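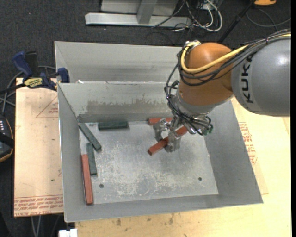

Blocks in a Bin: the Bumbridge gallery

Posted by Remedios Espiritu, Aug 16, 2020

Some people photograph sunsets. I have spent a good part of the year with sorting bins, and this page is where the results have ended up. The Bumbridge workshop moved into the old Vamport building in April, and most of what came with us was metal, grey and heavier than it looked.

Red and green

Three red blocks and three dark green ones, with one of the reds held in the gripper above. A second red lies along the foot of the back wall, and the long one by the left wall is keeping itself to itself.

The floor

Heavily scratched, with whitish patches towards the lower middle. I offered to have it resurfaced and was told it had character. I have been told the same about my car.

The back wall

A dark band runs across it, scraped and ragged along the top, rather like a tidemark in a shared bath. Tagle wanted it painted over before the open day. Tagle was handed a brush, and the subject has not come up since.

Two small holes

One near the front left of the floor and one near the front right. Every visitor asks about them. My answers vary with the time of day and how much of the biscuit tin is left.

The yellow cable

Thick, cheerful and easily the best-dressed thing in the building. It loops round the orange joint while the black ones sag along behind, like guests who missed the note about colours.

On sloping walls

All four sides of the bin slope, and the top is open, so it also attracts pens. We bought ours from Zusska, who delivered it to the wrong door and then, after a short discussion, to another wrong door. It took 54 minutes to get it upstairs – there are 18 steps, and I was at the bottom end.

Visiting

The workshop is open to callers most afternoons until 6. Ring the lower bell, as the upper one belongs to the dentist and he has asked us to mention it. Prints of anything on this page are 3 pounds each, unframed, from the front desk.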